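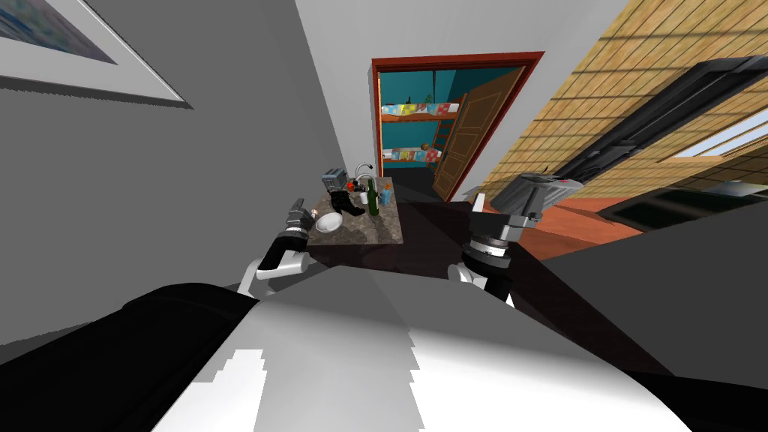
Practice kitchen in Redumix, both arms at the island.

Hello everyone,

I'm going to answer the message below at some length, so get a coffee first. I've been on the robot desk since May and I have been meaning to write something for the list anyway, and this gave me the push I needed.

On 30 June 2019, a member at the Drondville site wrote:
> We were told at handover that Clellness is moving the kitchen resets in
> the Tkachuk building over to the arms, and that "selected housekeepers"
> will be going to a desk to supervise. That is all we were told. I have
> been cleaning kitchens for 19 years and I have never used a computer for
> more than my timesheet. What do you people do all day over there? Is it
> a real job or a place to park us until the contract is up? And who
> does the bathrooms?

Bathrooms first, as that one is easy. You do, or rather we do. There is no plan for the arms to touch a bathroom, and I asked twice because I didn't like how fast the first answer came. The Tkachuk building has 139 apartments and every one of them still gets a person through the door. The part that changes is the kitchen counter: putting away what guests leave out, wiping down, setting the toaster and so on back where the inventory sheet says they go.

Now the desk. Before a real kitchen is handed over, the arms rehearse in Redumix, a made-up kitchen on the screen. There's an island with a faucet and a toaster, a tomato lying there, a white bowl at the front, a tall green bottle with a cup next to it, and a bedroom with bunk beds through the door (I do love those quilts, and I wish our real apartments had them). My job is to sit with a run and say whether I would have done it that way. Would I have gone for the bowl first? Would I have reached past a tall bottle to get at a cup? I would not, and anyone who has swept up after doing it knows why. I type that in as plain sentences and the software people turn it into whatever they turn it into.

Part of the time you are looking at the whole room and part of the time you are looking from right up by the fingers, and the second kind took me a good week to get used to. Everything is on a slant and half the view can be a dark surface. I got a bit seasick, to tell the truth, and they let me take breaks.

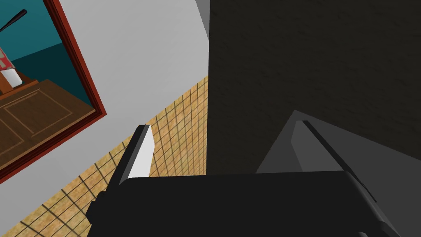
Gripper view: fingers open, tiled floor behind.

What helped me was finding one thing on the wall and hanging on to it. In this kitchen it's the picture in the red frame with the cabinet in it. Once I know where that is I can tell which way the hand is leaning, and after that I can look at the fingers and see whether there is anything between them. That is really most of the skill. If you can tell from a doorway what a guest has been up to in a kitchen, you already have the harder half of it.

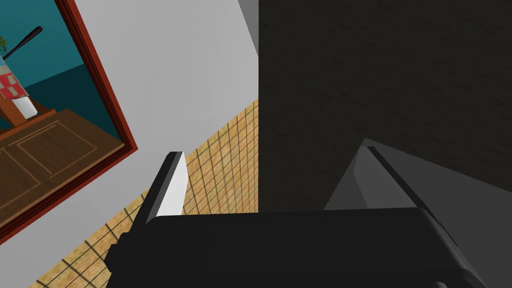 Same wall from the gripper, red-framed picture at upper left.

As for whether it's a real job, I have gone back and forth. Our desk has logged 3649 runs so far and I can see my own notes in how the arms are set up now, and that pleases me more than I expected. But I'll be fair and give you the other side too. I miss walking. My back is better and my eyes are worse. The desk is quiet, and I used to have a partner to gab with from one end of the hall to the other. Pay is the same grade, though the weekend extra is gone, and for me that was real money, so please ask about it before you sign anything. I didn't, and I should have.

The computer part, please don't lose sleep over. There are a few buttons and a box to type in. The first lesson was 20 minutes and we spent part of that on how to raise the chair. Nobody minds how you spell.

What I would push for, if a few of you are coming over together, is splitting the week between the floor and the desk. I asked on my own and got a polite no. A group asking might get further, and I think the notes would be better for it as well, as I can already feel myself forgetting little things, like how sticky a counter gets under a juice carton by the next morning.

Write to me off list if you'd like to come and sit beside me for a shift before you decide. Bring a sweater, they keep the room cold.

Warm wishes to all of you at Drondville,
one of the old Tkachuk third-floor crew

Housekeeping staff list, Clellness | Contact the list owner | Messages © their authors | Back to top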